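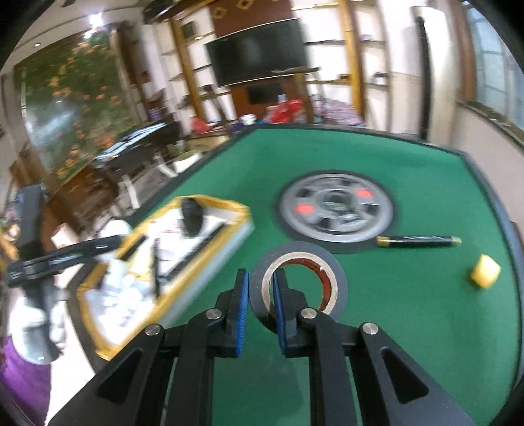
29 June 2026. Frost again, and the trough in the bottom paddock had a skin on it until after nine. All the alpacas were up and waiting at the gate except Gratine, who stayed sitting by the fence until I rattled the bucket. She got up evenly enough and ate her share. I wanted new labels on the fleece bags before the damp gets into them, as the old paper ones have gone soft and two have come off. The black electrical tape was on the green table, with the marker next to it, the black one with the yellow bands at each end, so I took both out to the shed. I wrote straight onto strips of feed sack and taped them down. Will see if they last to spring.

Weighed the bag from Munach and it is lighter than I had it in the book. I think I put the neck in with the blanket the first time and took it out later without changing the entry. Corrected now. His blanket tested at 18 micron, good for his age. Gratine's is coarser every year and I may keep hers for doona filling.

Hnat Shevchuk rang at lunch about the mill. They are taking bookings for January already and want a deposit of $600. I said I would think about it. The last lot came to $932 with freight and I still have most of the yarn in the spare room. He is sending all of his white and only some of the fawn. He also said the Atora sale has been put back and the catalogue is being done again, with two of the males withdrawn. I had only been going for a look.

Vitamin doses after lunch. They all need it in the short days, the dark ones most of all. Munach spat, mostly at the wall.

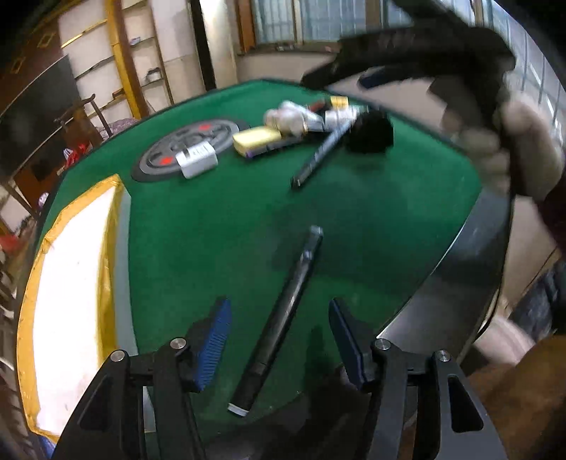
Gratine was down again when I went out at four, so I decided to keep proper notes on her. Temperature normal, dung normal, still chewing. Her back toenails are long and the left one is turning in, and that could be the whole trouble. I wanted to get it on paper before I forgot. I left the glossy black pen-shaped thing with the pale grey tip on the green table and used the pencil from the feed book, and copied it all out after tea. Rang Tkachenko's and they can come out if she is no better by the end of the week. I trimmed what I could reach while she was sitting.

Shut her in the small yard overnight with Munach for company. Hay low, eleven bales. Need drench and a new gate chain.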